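About Golel

Golel sorts, packs and sends out mixed household goods: the small, awkward things that don't stack. Brushes, bottles, drawer contents, whatever is left on a bathroom shelf when a house is cleared. We started in a single unit on Sowa Lane and still work there, with a second room added in June.

Plenty of companies in this trade say they have a system. We are wary of the word. Most systems we were sold in our first year came down to a set of labels and a very confident brochure, and the labels fell off. What we kept is plain. Goods go into an open gray bin, the bin goes on a table at a decent height, and each item comes out and is dealt with before the next one.

We have 52 bins and 17 tables. Last year 2268 orders went through them, and 1248 of those were mixed lots that other packers had turned down. We don't claim that makes us better than they are. Some of those lots probably should have been turned down.
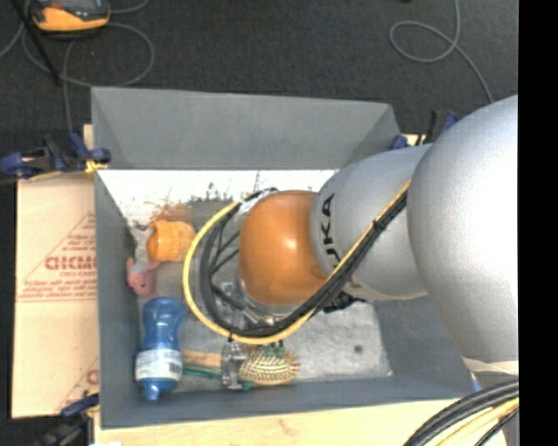
Do brushes and bottles have to be packed separately?

In most orders they are. Bottles travel upright in their own carton with the caps taped, and brushes go flat in paper sleeves. If you want everything kept together as one set, write that on the order form and we will use a divided box.

We sell two services. Clirkari is sorting only: you get your things back in groups, with a list. Plisico is sorting and packing, ready to ship. People ask for a third, where we decide what is worth keeping. We don't offer it and have doubts about anyone who does — a worn hairbrush may be rubbish or it may be your grandmother's, and they look much the same in a bin.

We also don't promise to change how you live, clear your mind or save your weekends. You will have fewer loose objects in the hall.

Orders are taken through the form on the contact page. Prices were last checked on Wed 3 January and are listed per bin, with cartons charged extra.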